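Capítulo 7
A câmera de punho

7.1 Posição da câmera e distância de trabalho

Nos capítulos anteriores, o braço Kindton foi montado sobre a bancada da oficina compartilhada, com as juntas calibradas e a garra ligada ao controlador. Até aqui, todo movimento partiu de coordenadas digitadas. Este capítulo acrescenta uma câmera pequena, fixada junto à garra, e trata da leitura das suas imagens pelo programa de controle.

A câmera de punho desloca-se com a ferramenta. O campo de visão muda a cada movimento, e a distância entre a lente e a superfície mais próxima varia durante toda a aproximação. Uma lente de foco fixo trabalha bem apenas dentro de uma faixa. Para o módulo usado na montagem, essa faixa vai de 30 a 500 mm. Fora dela, os contornos se espalham e o detector de bordas deixa de fornecer pontos utilizáveis.
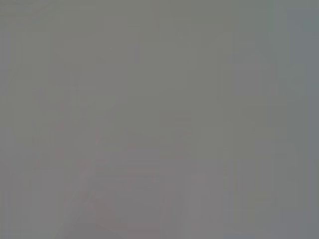
Figura 7.1 -- Superfície fora de foco vista pela câmera de punho. As variações de tom são graduais, sem contornos nítidos.

Um quadro como o da Figura 7.1 contém dados válidos do ponto de vista eletrônico: a matriz está completa e os valores de cinza são legíveis. Falta contraste local. O programa deve, portanto, distinguir a falha de transmissão (quadro ausente ou incompleto) da falha de conteúdo (quadro completo, sem estrutura). O critério adotado aqui é a variância do laplaciano, calculada sobre a imagem em tons de cinza. Se o valor ficar abaixo de 20, o quadro é descartado e a posição anterior do alvo é mantida.

O limiar depende da iluminação e da lente. Itzel Serrano e Dinesh Saha, que construíram a primeira versão do suporte, determinaram o valor a partir de 320 quadros gravados na bancada. Quem usar outro módulo deve repetir o levantamento -- o procedimento está na seção 7.4.

A seção 7.2 descreve o suporte e a passagem do cabo pelo punho. A seção 7.3 trata da captura e do registro de tempo de cada quadro. Antes de prosseguir, confira se o eixo do punho retorna ao zero conforme o ensaio da seção 6.5 e mantenha o botão de emergência ao alcance da mão.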